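4 Preparing the two-arm cell for a compliance trial

This section covers the set-up of the Pikard cell before a trial of the shared-load method (see section 2 for the control law and section 7 for the results tables). It assumes that both arms have been mounted, powered, and brought through their first start. If either arm has been moved on its base after mounting, return to section 3.

Allow 62 minutes for the full procedure the first time. A repeat set-up with no change of finger pads takes 17 minutes.

4.1 Before you start

You will need:
The trial sheet for the session, with the operator and observer fields filled in
A hex key set and a torque driver
One flat sheet of cardboard large enough to cover the work area
The 900 g reference block
Lint-free wipes

CAUTION: Keep both emergency stops within reach of the operator. The observer does not operate the arms and does not enter the work area while either arm is enabled.

4.2 Fitting and checking the grippers

1. Put both arms in the park pose and disable them from the pendant.

2. Check that each gripper is seated flat against its coupling. Tighten the coupling screws in a cross pattern to the value on the trial sheet.

3. Inspect the finger pads. The green coating must be continuous on every edge that can touch the load. Replace a pad if the coating has lifted at a corner or if the black block shows through on a contact edge.

4. Wipe the pads and let them dry. Do not use solvent. The friction values in table 7.2 were taken with pads cleaned by dry wipe or water only, and a pad that has been cleaned with solvent has to be logged as a new pad.

5. Check the cable loop at the wrist. It must be long enough to allow the full wrist rotation used in the trial and short enough to stay clear of the finger linkages.

6. Enable one arm at a time. Open and close its gripper five times at low speed. Listen for scraping and watch that both fingers travel together.

7. Leave both grippers open.

NOTE: Pads are replaced in pairs. A new pad opposite a worn one moves the contact point off center, and the estimator reads the shift as a load torque. This error was found by Consuelo Rivas during the May repeat trials and accounts for the two excluded rows in table 7.3.

4.3 Preparing the surface

The method estimates contact stiffness from small pushes against the table, so the surface under the load affects the result. All published trials used cardboard over the bare table top.

1. Clear the work area and wipe the table.

2. Lay the cardboard flat. If it has a seam, run the seam across the work area and keep it out of the two contact zones marked on the trial sheet.

3. Press along the seam by hand. A slight crease is acceptable. A ridge that rocks the reference block is not.

4. Check that the sheet does not slide when the block is pushed sideways with light hand force.

5. Record the condition of the sheet in the surface field. Stains and faded patches do not need to be recorded unless the cardboard is soft at that spot.

CAUTION: Do not tape the sheet inside the contact zones. Tape changes the stiffness reading and can catch on a finger pad during a slide.

4.4 Aligning the arms

The controller needs the pose of each arm relative to the other. The stored transform remains valid until an arm is unbolted or struck. Telmo Ortuño's alignment script checks the stored value against a measured one.

1. Start the Venckus controller and load the profile named on the trial sheet.

2. Start the script. Both arms move to the first alignment pose, with the grippers open and the fingers pointing down.

3. Look at the wrist camera view. The camera's own finger pads must appear at the left and right of the lower part of the image, and the opposite gripper must be visible in the upper part. If the opposite gripper is not visible, stop and check the camera mount.

4. Press Continue. The script steps through 21 poses and stops at each one long enough to take a still.

5. Read the residual at the end of the run. If it is inside the limit on the trial sheet, accept the stored transform. If it is outside the limit, run the script once more before changing anything.

6. If the second run also fails, re-measure the transform as described in section 3.6 – do not edit the stored values by hand.

NOTE: Background movement does not affect the alignment, which uses only the region around the opposite gripper. Strong changes in room lighting do affect it. Keep the lights at one setting for the whole run.

4.5 Zeroing the force estimate

1. With both grippers open and clear of the surface, select Zero on each arm in turn.

2. Wait for the reading to settle. The drift indicator must stay green for the full countdown.

3. Place the reference block in the left contact zone. Grip and lift it with one arm, hold, and set it down. Repeat with the other arm.

4. Compare the two readings. They should agree within the band printed next to the weight field. A difference outside the band usually means that one arm was zeroed while its cable was pulling on the wrist.

5. Grip the block with both arms and start the shared lift. The controller divides the load and reports the share carried by each arm. In the base condition of the study the shares should be equal within the band.

6. Set the block down, open both grippers, and remove the block from the table.

The cell is now ready for the first trial in section 5. If the arms stand idle for more than one trial block, repeat 4.5 only.

4.6 Revision

Procedure revised 3/9/18 by Vignesh Kotian. Step 4.3.2 reworded – the earlier text did not say which way the seam should run. Checked on the cell by Nerea Prieto.

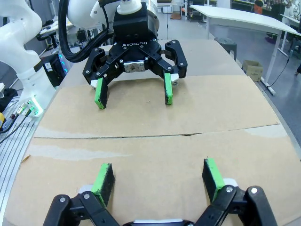
Figure 4-1. Opposite gripper seen from the wrist camera, both grippers open, cardboard in place.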